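### 3.2 Condition of the collected desktop computers

The desktop computers in this study came from two collection points, Inberg and Mutside, and were kept in a dry store until May. In total 93 machines were accepted. Laptops and all-in-one machines were left out, as their inner construction is too different for a common procedure. Each machine received a paper label with a running number, and its outside condition was noted before opening.

Following the order proposed by Ngô, we divided the work into opening, inspection and removal. The tower was laid on its side and the side panel was taken off first. At this stage no cable was disconnected. The inspector wrote down which main parts were present: motherboard, processor, memory, graphics card, drives and power supply. A part was called "missing" only if its place could be seen clearly and was empty. If cables covered the place, the entry was left open until the removal stage.

We found that incomplete machines were more common than we expected from the earlier work at Plonness. In 21 machines the processor had already been taken out before collection. For reuse this is an important point, because an open socket has no protection for its contacts, and dust or a careless finger can damage them. Figure 4 shows a Dell tower with the side panel removed and the processor socket empty, while the graphics card, a hard drive and the power supply are still in the case.
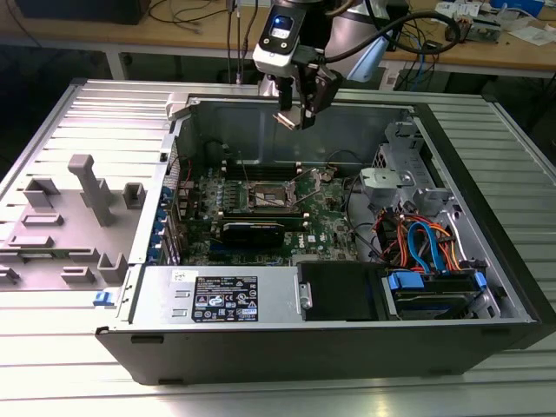
**Figure 4.** Interior of an open desktop tower with empty processor socket and raised lever.

The missing parts also have influence on the order of removal. When the processor is absent, the cooler is usually absent too, and the middle of the board can be reached more easily. The drive bay remains the slow area in most machines, as data and power cables run there together and must be separated by hand. We therefore recorded the time for the drive bay separately from the time for the board. Steps which took over 200 seconds were marked for a second inspection, and the results are given in the next section.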